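Kutarell FT-6 Folding Work Table: Long-Term Review

Reviewed by Crisanto Bautista

The FT-6 is a folding table with a painted steel frame and a coated top, sold for packing rooms, craft rooms and small workshops. Kutarell makes it in two lengths. I bought the longer one in June to replace a Mostberg trestle set that had developed a lean, and it has been in daily use since then for packing, sorting and light assembly. Kristine Pangilinan uses a second unit, bought at the same time, at the other end of the building. Her notes are included where they differ from mine.

What is in the carton

The top ships in one piece with the leg frames folded flat against it. A bag holds the two cross braces, the leveling feet, the bolts and one hex key. The key is soft and rounded off on the fourth bolt of the first table. I used my own driver for the rest. The instructions are a single folded sheet with clear drawings and one error: the left and right braces are labeled the wrong way around in step 3. If the brace holes do not line up, swap the braces.

Assembly took me 23 minutes working alone. Kristine was faster on hers, having been warned about the braces. The carton is heavy and has no hand holes, so plan on two people for stairs.

Frame and stability

The legs lock with a sliding collar on each side. The collars engage with a definite click and have not slipped. Side-to-side stiffness is good. Front-to-back stiffness is only fair, and the table will rock slightly if you lean on the long edge and push. Bolting the braces at full torque helps. Leaving the lower brace off, which the manual allows for seated use, makes the rocking noticeably worse. I would not run the table that way with anything top-heavy on it.

The leveling feet are plastic on a threaded stud. The adjustment range is enough for an ordinary concrete floor. One foot on Kristine's table worked loose after being dragged, and a drop of thread locker fixed it. The manual says not to drag the table. Everyone drags tables.

Kutarell rates the top at 600 pounds evenly spread. I did not test to that figure. The heaviest load mine has carried was a pallet's worth of boxed paper, stacked two high across the full length, left overnight. The center sagged enough to see with a straightedge and came back flat when unloaded. The Quiambao bench I used before the Mostberg set did not sag under similar weight, but it also did not fold and took up a fixed piece of floor.

Work surface

The coating is the best part of the table. It is smooth, with a low sheen, and cartons slide on it without catching. Packing tape peels off cleanly if removed the same day. Tape left for a week leaves a faint line of adhesive that comes up with rubbing alcohol. Permanent marker also comes up with alcohol but takes more work. I have not used acetone on it and the manual says not to.

Cut resistance is poor. A utility knife drawn across the top with ordinary pressure leaves a visible score, and dirt settles in the score and will not wipe out. Use a mat. Kristine keeps a Flostov cutting mat on hers full time and her surface looks new. Mine does not.

The edge banding is thin. It has held everywhere except at one corner, where it lifted after the table was folded and stood on end. I glued it back with contact cement.

Glare is worth a mention. Under ceiling fixtures the surface is easy on the eyes, but a clip-on lamp set low will throw a bright patch back at a standing user. Moving the lamp to the side takes care of it. The coating holds very little static, and plastic bags do not cling to it the way they did to the bare laminate on the Quiambao.
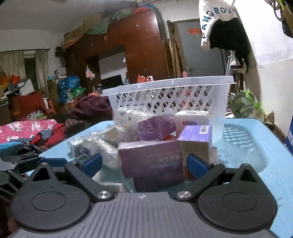 Boxed and bagged items on a light blue tabletop.

Small boxes with printed labels are easy to pick out against a plain top, and that was one of my reasons for avoiding a wood-grain finish. The surface shows dust more than a gray one would. A damp cloth at the end of the day is sufficient.

Folding and storage

Folding takes under a minute once the collars have worn in. During the first few weeks they were stiff, and I had to tap one with a mallet. A little dry lubricant solved this. Do not use oil, as it collects grit in the channel.

Folded, the table is 6 inches thick – slightly more at the collars – and stands on its short end without support. It is not stable that way in a busy aisle. I lean it against a wall with a strap around it. The handle is a cutout in the frame with a rolled edge, comfortable for short carries only.

Accessories

Kutarell sells a lower shelf, a power strip bracket and a set of casters. I bought the shelf and returned it. It attaches to the lower brace and has to be removed every time the table is folded, which takes longer than folding the table. The bracket is a bent piece of steel with two screws and works as expected. I have not tried the casters. Kristine has them and reports that the locks hold on concrete but creep on vinyl flooring.

Service

I ordered a replacement bag of bolts after losing two. It arrived in 13 days, which is slow for hardware, and contained the right parts. The support email was answered by a person who knew the product.

Verdict

Buy it if you need a large clean surface that goes away when the job is done. The coating is easy to keep clean and the leg locks are sound. Skip it if you cut directly on your table, or if the work involves hammering or a vise – the front-to-back movement will be a constant irritation. For a table that stays put, the Quiambao is heavier and stiffer. The Mostberg trestles are easier to carry, but they needed retightening every month and the FT-6 has needed it once.

Check the brace bolts after the first few weeks of use. Three of mine had backed off by a quarter turn.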